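Work and Automation, Unit 4 handout
Case: the Zatance returns site in Dretden
Version of 15/06/2018

Read this before the seminar and bring the Simões chapter on task splitting.

Zatance takes back rented household goods: clothing, towels, cups, bowls. Before the change, one person at one bench did a whole order. They opened it, sorted it, checked for damage, put it away and signed the sheet. The site handled 4000 orders in December and had 66 people on the benches.

The Drutura cells took over the picking up and putting down. Checking stayed with people, and so did anything the arms refuse.

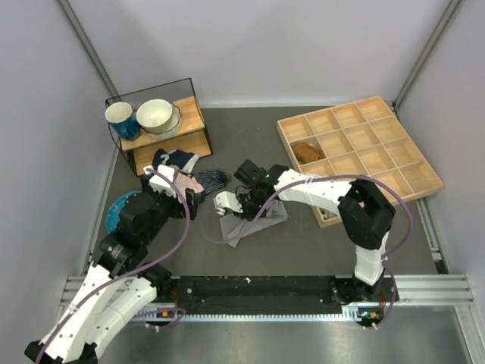

Does a cell like this replace the person at the bench?
It replaces part of what the person did. At Dretden the handling went to the arms, while judging stains and wear stayed a human job, now done all day long by fewer people.

Three points to look for in the interviews:

Pace. Bench workers set their own order of work. Cell attendants wait for a stop signal and then have to be quick.

Skill. Folding and stacking used to be learned from the next bench over. New hires now get 15 hours of training, most of it on restarts and safety.

Pay. Attendants moved up one grade. Checkers did not, and their union filed a complaint that was still open when the interviews ended.

Soft goods make up most of the stops. A garment has no fixed shape, and a heap of them has to be taken apart piece by piece. Attendants logged 555 stops in the first month.

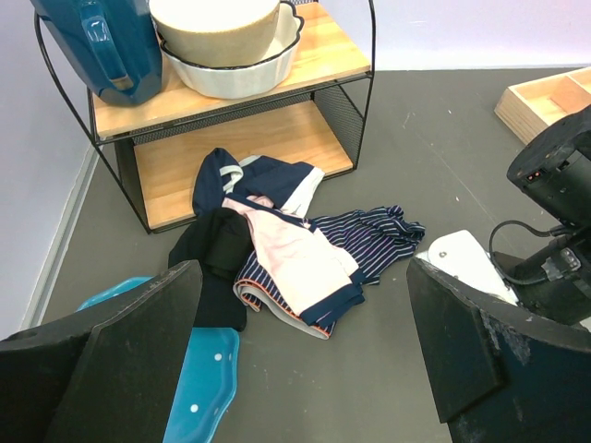
FOR DISCUSSION

Who should decide when a stop counts as the attendant's fault? The site manager and the attendants gave different answers (interviews 2 and 5).

Write one page on which tasks you would have left at the bench. Use the job sheets in the appendix.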